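Last updated June 24, 2021

# Cleaning a padded bench or massage table with a towel and cloth

These steps are for vinyl or similar wipeable upholstery: treatment tables, padded benches, the flat cushions on a storage seat. Don't use them on suede, wool or anything with a "dry clean only" tag. If you can't tell what the cover is made of, try a corner on the underside first and leave it overnight.

## What you need

- One large terry towel, bath size or bigger
- Two small cotton cloths in a strong colour
- A bucket or basin
- Dish soap, the plain kind
- A soft brush (an old toothbrush is fine for the seams)
- A vacuum with an upholstery nozzle

I use a Tallo table at home, the 2200 mm one, and a shorter Cilletti bench in the hallway. Both get the same treatment. The Cilletti has piping around the edge, so it takes a bit longer.

## Before you start

Strip off any covers and put them in the wash. Vacuum the top, then the sides, then run the nozzle along the seams. Grit left on the surface will scratch when you wipe, and it collects where the top meets the side panel.

Mix one teaspoon of soap into 400 mL of warm water. More soap only means more rinsing. Don't add bleach or vinegar, as both can dull the finish or stiffen it over time.

## Laying the towel

1. Fold the towel in half lengthwise and then once more if it's a thin one.
2. Lay it along the bench with the folded edge toward you. A fold stays put better than a hem and won't curl up as you lean on it.
3. Leave a strip of padding uncovered on the far side. You'll be cleaning that part first.
4. Smooth the towel from the middle outward. Small creases don't matter.

The towel does two jobs. It catches drips while you're working on the uncovered part, and it gives you somewhere to put the cloth down between passes. A cloth set straight on pale vinyl can leave dye behind, especially a new red or navy one. Wash coloured cloths at least twice on their own before using them for this.

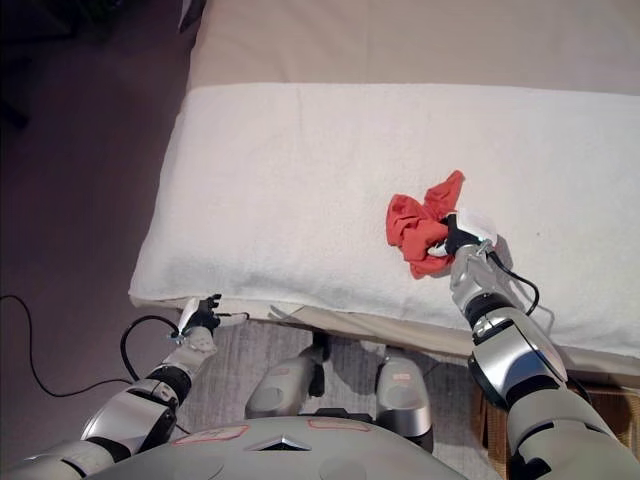 *Red cloth on the folded towel, with the far side of the padding left clear.*

Use an old towel if you have one. Mine picks up grey marks that don't come out any more, and I've stopped trying. Keep it in the cleaning cupboard so it doesn't end up back in the bathroom.

## Wiping down

1. Dip the first cloth and wring it out hard. It should be damp, with no drips when you squeeze it.
2. Wipe the uncovered strip from one end to the other in long strokes, overlapping each one slightly.
3. Bunch the cloth up for stubborn spots and press it on the mark for 45 seconds before rubbing. Scrubbing straight away tends to spread body oil.
4. Brush the seams lightly, then wipe again to pick up what you've loosened.
5. Rinse the cloth in clean water and go over the same area to remove the soap.
6. Dry with the second cloth.
7. Slide the towel over the part you've finished, folded edge still toward you, and repeat on the rest of the top.

Do the front panel last. Water runs down it while you're working, and if you clean it first you'll be doing it again. Hold the bottom edge of the towel out of the way with your free hand.

## Drying

Take the towel off and leave the bench bare for 40 minutes with a window open. In December, with the house shut up, I leave mine until the next morning. Stitching holds water longer than the flat areas do, so press a dry bit of cloth along the seams before you put covers back on.

## Marks that won't shift

**Ink:** blot with a cloth barely dampened with rubbing alcohol, then rinse immediately. Test underneath first.

**Massage oil:** repeat the soap step twice. A little baking soda on a damp cloth helps, but go gently.

**Dye transfer:** older marks are usually permanent. A Kuusisto or Jerkano cover in a darker colour will hide them.

## Afterwards

Wash the towel and cloths separately, warm, no fabric softener. Softener leaves a coating on terry that stops it soaking up water.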